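Wundton Cotton Table Cover

Our everyday cover, woven at the Pukoner mill and finished in Gridavville. We love this one! It's a midweight cotton that drapes nicely, washes easily and gets softer every year -- the one on our own lunch table has been there since the shop opened. Up to 3,000 rubs in the mill's wear test, too.

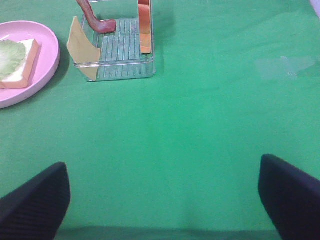
Sizes and care

Long size is 178 cm, with a 2 cm hem all the way around. Comes in 11 colors. Wash warm with like colors and hang it up while damp (most creases drop out by themselves). Skip the fabric softener, it makes spills harder to lift.
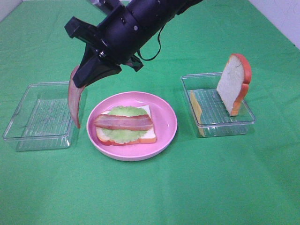

Henare wrote in to say the hem on the long size has held up through a whole summer of porch suppers, and that mustard came out with plain dish soap.

Matching napkins are back in September, and we can't wait.
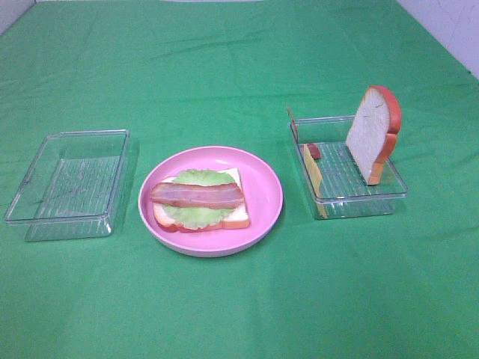
Shipping & Returns

Orders in before 2 p.m. leave the same day. Unwashed covers can come back for a full refund -- just keep the paper band.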